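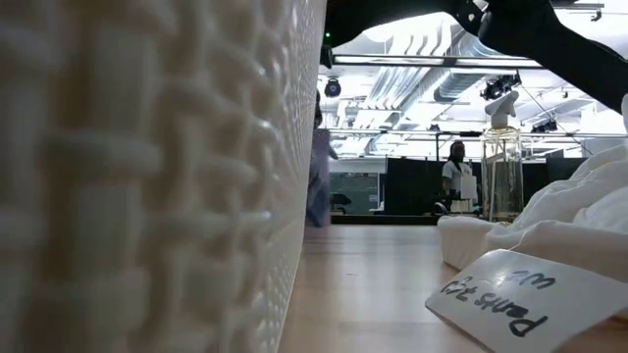
From: Dela Quansah
To: Grerier players list
Date: July 10, 2020
Subject: Re: Saved games lost after the update

Hello all,

I answer below the message from last week, and I am sorry that it took me some days. I wanted to try everything on my own computer before writing, so that I do not give wrong advice.

> I installed the new update of Grerier and now the
> game shows only the first season. My whole career
> with the Khoury team is gone, I had played up to
> the last cup. Is it deleted? Must I begin again?
> I did not touch any files.

No, it is very probably not deleted. The update looks for the saved seasons in a new folder, and it does not move the old ones. Your old folder should still be in the place where you first installed the game. It is named "careers" and it has one file for each season, plus a small file with the ending .idx.

What I did on my machine:

Close the game completely. Copy the whole "careers" folder to some other place and leave that copy alone. Then copy the season files into the new folder, but do not copy the .idx file. When you start the game again it will build this file by itself. With my 14 seasons it needed 3 minutes, and during this time the screen was black, so please be patient and do not press anything.
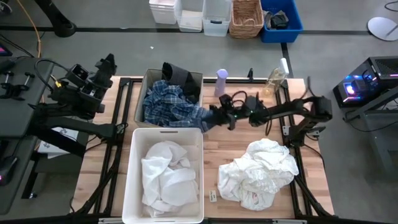 Two robot arms over a worktable, with a blue plaid shirt.

After this all my seasons were in the menu again, in the correct order. The only thing that I lost was the table of best lap times on the Imbridge track. I think it is stored inside the old .idx file, but I am not sure. If somebody knows how to read it, I would be glad to learn.

> Also the steering feels different now, much
> heavier. Is it me or the update?

It is the update.
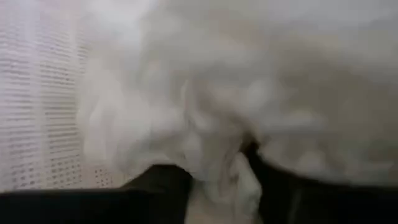 In the controls menu there is a new setting called "assist weight", and it is set to the highest value after the installation. I put it in the middle and now the cars feel almost as before. With a keyboard you can turn it off, but with a wheel I would not do this, because in the fast corners the car becomes nervous.

One more warning for those who still play the 2015 edition. Do not mix the files of the two editions. I tried it with a copy, and the game stopped with error 3945 each time I opened the garage.

I have written the same steps on my Plelulby page, with the folder names for each system. I paste the top of it here for people who read only the list.

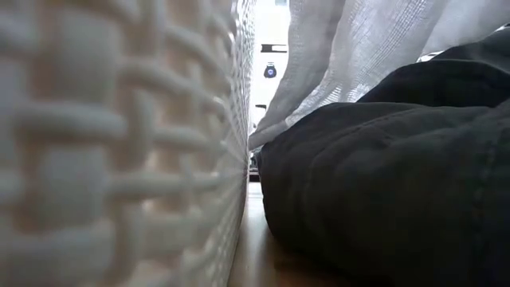 Page last changed: July 2020

Moving your seasons to the new folder. Before you start, please check that you have the newest update, as the first one did not build the .idx file correctly. You find the version in the lower corner of the start menu.

If it still does not work for you, please write to the list which system you use and how many files are in your "careers" folder. I will be away for the first part of August, but I will read the messages when I am back.

Best regards,
Dela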